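The notice in the lobby said the Stasiv building's playroom would be open to all residents again from Sat 18 June, "fully restocked with educational play materials." Ieuan Phillips read it twice and went upstairs to get his daughter, mostly to prove a point.

"Restocked with what?" he asked Blagoje Petkov, who was on the stairs with his keys in his mouth.

Blagoje took the keys out. "Kitchen things."

"What kind of kitchen things?"

"The small kind. Pots. I don't know, Ieuan, I signed for the box. It came from Hirkberg and it weighed less than my lunch."

That was how Ieuan learned that the residents of a building with a broken front light and a boiler from another century had paid 531 for a box of plastic food. He worked it out per apartment while Kelta looked for her shoes. He worked it out again in the elevator. It came to less than he wanted it to, and he kept that to himself.

Kelta was five and had been named after a river her mother liked. She had her own views on toys. She didn't care for dolls, she had given away a very good train, and last August she had spent a whole week at the shore playing with a bent spoon. Ieuan approved of the spoon. A spoon made no claims. The box from Hirkberg, when they found it by the playroom door, made plenty of them. It said the set built confidence. It said the set taught real-life sequencing and was 100 percent safe, and it had a drawing of a boy in a chef's hat who looked as though he had never been hungry in his life.

"What's sequencing?" said Kelta.

"Doing one thing and then another thing."

"I can do that."

"I know you can. So can the cat."

Blagoje had come down behind them, with the air of a man who had been blamed for something and wanted to see how big it was. He sat on one of the low chairs, which put his knees near his ears. Jonov from the second floor had been in earlier with his twins, he said, and they had liked the oven.

"They liked it how?" said Ieuan.

"They opened it. They closed it."

"And then?"

"Then they went home."

"There you go," said Ieuan.

He picked up the banana. It was made to look half peeled, and it would stay half peeled until the end of the world. He turned it over looking for the part that taught anything. A real banana would have taught her more, and they had two of those upstairs going brown. He said so. Blagoje said that two brown bananas would not last the afternoon in a room with Jonov's twins, and that somebody would be scraping them off the radiator, and that the somebody would be him.

Kelta had gone to the white table. She stood with her hands behind her back, the way she stood in stores where she'd been told not to touch, and studied what was on it.

"Who's eating?" she asked.

"Whoever you like," said Blagoje.

"No, but who?"

Ieuan looked at his friend with some satisfaction. It was a fair question and the box hadn't covered it. The boy in the chef's hat was cooking for himself, as far as anyone could tell. You could give a child every tool in a kitchen and leave out the only reason anyone ever stands in one, which is that somebody in the next room is asking when it will be ready.

"Me," said Blagoje. "I'm eating. I had no lunch."

"You said you had lunch," said Ieuan. "You said the box weighed less than it."

"I had it at eleven."

Kelta looked him over. She asked if he was allergic to anything. He said he wasn't. She asked if he liked ketchup and he said it depended on what was under it, and she told him it was soup.

"Ketchup in soup?"

"It's ketchup soup."

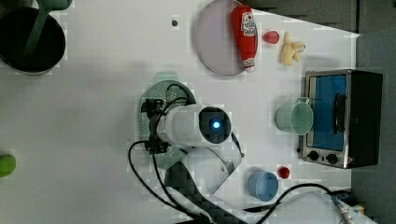 "You don't put ketchup on a plate and call it soup," Ieuan said. He could hear himself saying it. "Soup goes in a bowl."

"There isn't a bowl."

"They charged us 531 and there isn't a bowl?"

"There's a cup," said Kelta. "But it's asleep."

The mug was lying on its side by the little oven. Ieuan reached over to stand it up and she gave him a look he knew very well from her mother, so he left it. He sat down on the other low chair. It was worse than it looked. From down there the toaster oven was almost the right size, and he noticed that it had two knobs, and he wondered in spite of himself which one was the timer.

"What's the thing with the holes for?" he asked.

"Rain," said Kelta.

"It's a colander. You drain things in it. Noodles."

"We don't have noodles."

"No," he admitted. He looked, in case. "No, we don't."

She served Blagoje first. He ate with nothing, off nothing, and took a long time over it - longer than he needed to, in Ieuan's opinion. He said it wanted salt. She said salt was bad for his heart, and Blagoje, whose heart was in fact a matter of some discussion on the stairs, put down the spoon he wasn't holding.

"And you?" she said to her father.

"I'm not convinced," said Ieuan.

"Do you want it hot or cold?"

He thought about the boiler, and the front light, and the boy in the hat. He still thought it was a lot of money. He meant to say so at the next meeting, with the sum written out so that people could follow it.

"Hot," he said. "And not too much ketchup."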